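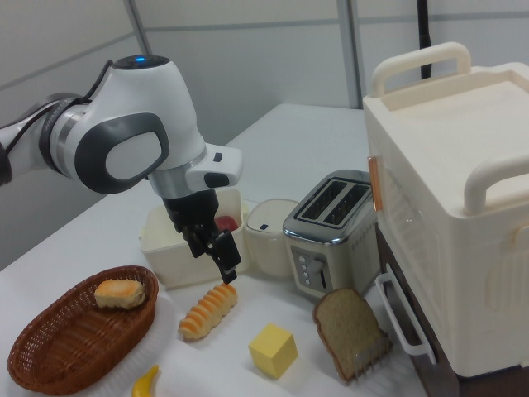
Small kitchens, big appetites for kit

By Inmaculada Escobar
August

Filed under: Home & Living / Worktops

The worktop in my first flat was narrower than an ironing board, and I kept a toaster on it, a bread bin, a fruit bowl and a kettle. There was no room left to butter anything.

I thought of that flat when I began asking readers how they lay out a breakfast corner. Most wrote about bread. It is bulky, it goes stale and it leaves crumbs wherever it is cut.

The two-slot toaster is still the usual choice. A steel one with its buttons and lever on the front can stand side by side with its neighbours, and the controls stay in reach. Leave clear space above the slots and pull it well out from under the wall cupboards before use.

Baskets divide people. An oval wicker one looks good and weighs very little, but crumbs work down into the weave. A sheet of plain paper underneath catches what falls through and can be folded up and binned. Shake the basket out over the sink on a Wednesday, or whichever day the bin goes out.

Open plastic boxes are less handsome and more useful. One reader in Tenlow keeps tomatoes and apples in hers, with the jam in a small lidded pot alongside. The box lifts out in one go when she wants to wipe down — she says that is the whole reason she bought it.

Then there is the large appliance, the bread maker or the little oven. It takes up the most room and is often used the least. Put it at the end of the run, where it blocks nothing, and look for a carrying handle if it has to live in a cupboard between loaves. A wooden board makes a decent base for it.

My own kitchen is bigger now. The bread maker came from a neighbour and makes an 800 g loaf, enough for 2 days in our house. The fruit bowl has gone to the windowsill.

Write to the Home desk with your own layouts | © Gondico Magazines | Back to top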